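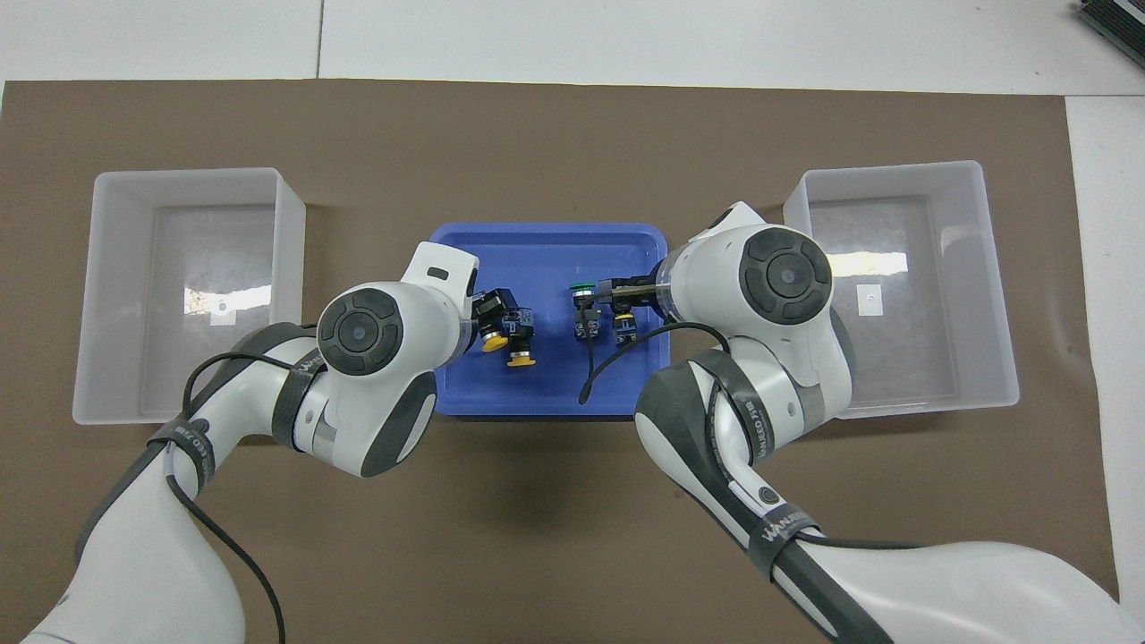 Notebooks > Brastcombe workshop > Sorting bench

November 25, 2023

Entry by Benedetta Vitale. Bench layout for small components, second arrangement.

The bench is laid out with the brown mat as the working area. The shallow blue tray is placed at the centre and receives the mixed components. A translucent white bin stands on each side of it, towards the left and right edges of the mat. Both bins are to be empty at the start of a batch.

The left bin is assigned to parts from the Grasso order and the right bin to those from Tirero. Parts which cannot be assigned remain in the blue tray until the end of the batch and are then entered on the query sheet under their own line.

Batch 2206 contains 507 components according to the delivery note. Sandro Barbieri has asked that the note be checked against the contents before anything is returned to stores – the previous batch was short by 12 and the difference was not recorded until February.

The earlier arrangement, with both bins on the same side of the tray, is withdrawn. It required reaching across one bin to fill the other, and parts were dropped between them.

Points outstanding:

The frosted walls make the contents difficult to judge from the side. Bins should be checked from above.

Glare on the bin floors remains a nuisance when looking for small bright parts. A matt liner has been requested from Zuveck under requisition 121.

The mat is to be wiped down between batches and returned to the same position on the white tabletop.

S.B. to confirm the wording of the query sheet.

2 comments
0 shares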